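To: chorebots list
From: Rasmus Venckus
Subject: Re: Re: can they clear a table yet??

Hi all, quick one before the 15 min window I get at lunch closes.

Someone on the Kershaw side wrote:

> We keep getting asked by the Flultmont kitchen people when an arm
> can do a table. Not a demo table, a real one after people have eaten.
> My feeling is the shop floor stuff is years ahead (same part, same
> fixture, all day) and the household stuff is still mostly video
> editing. Is that unfair? What is the sim work at Geltstead telling
> you? And do you trust any of it?
>
> Also is the archive link broken for everyone or just me.

Archive link is broken for everyone, I asked.

Not unfair, no. But I'd split it up. "Clear a table" is a bunch of chores wearing one coat. Bowls, fine. Getting there anyway. A bowl has a rim, you can come at it from most sides, and if you're a bit off it usually forgives you. Crowded tables I worry about more -- arm gets to the bowl and the elbow takes out something tall on the way. Rendered setup, one arm, bowl and a tall bottle with something white in the bottom of it:

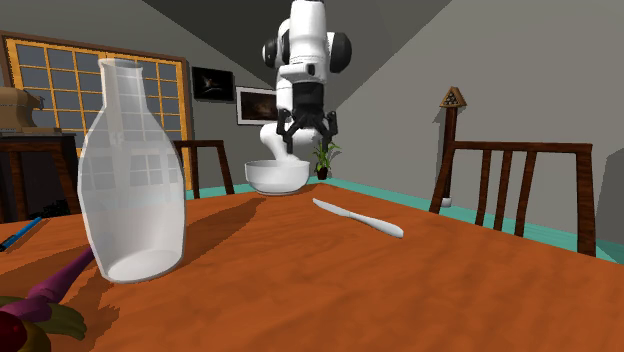

Sim dining room. Gripper over the bowl, bottle and knife nearby.

Note the bottle is see-through. Depth cameras hate that in real life and sim is way too kind about it, so any number you get from a table like this needs a haircut. Don't quote sim numbers to the kitchen people please!! Grurkar did that in January and we're all still getting emails.

Thin things are where it goes to pieces. Cutlery, pens, straws. Your fingers just slide under and tip it up, you dont even think about it. Two flat pads coming down on a hard surface have very little to work with, and the wrist view gives you a few pixels of object plus shadows that are fatter than the thing itself. I've had people look at this one and point at the shadow.
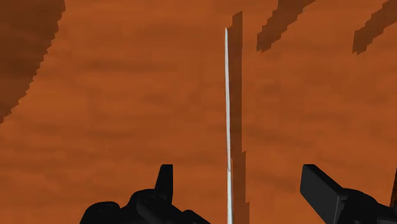

Gripper view, thin white rod between the fingers. Dark stripe on its right is shadow.

We logged 2,809 sim attempts on thin objects over the winter, and 400 of those I went through by hand (never again). Most common miss by a mile was closing a little to one side. Second was pressing into the table. Neither is exotic. A compliant wrist helps with the second, for the first you want a look from somewhere other than the wrist.

Which is my actual point for the shop floor comparison. In a shop you'd put the knife in a tray, blade one way, done. At home it lands wherever. Same Franka could do the first all shift and make a mess of the second, so "years ahead" is mostly the fixture being ahead, not teh arm.

Wider view of the kind of table I'd call a fair test. Bowl close to the edge, long knife across the middle, a smaller utensil further back, something round like an apple. Chairs in the way too, which matters if you ever want the thing on wheels.

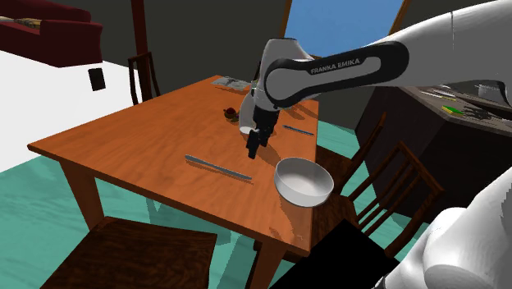

WHAT I'D TELL FLULTMONT

- bowls and cups, empty, spaced out: worth a trial on real tables, with a person standing there
- anything with liquid in it: no. not this year
- knives: only if staff drop them in a bin themselves first, then the arm moves the bin
- wiping down after: different tool, different thread, pls don't start it here
- speed: slower than a teenager. say it up front so they aren't dissapointed

If they still want a visit I can do 2 hours at Geltstead, mornings are better. Somebody bring real cutlery, the beat up kind, ours is too clean to be a fair test.

Do I trust the sim? For ranking one method against another, mostly. For "will it work in your kitchen", no.

More later, have to run

Rasmus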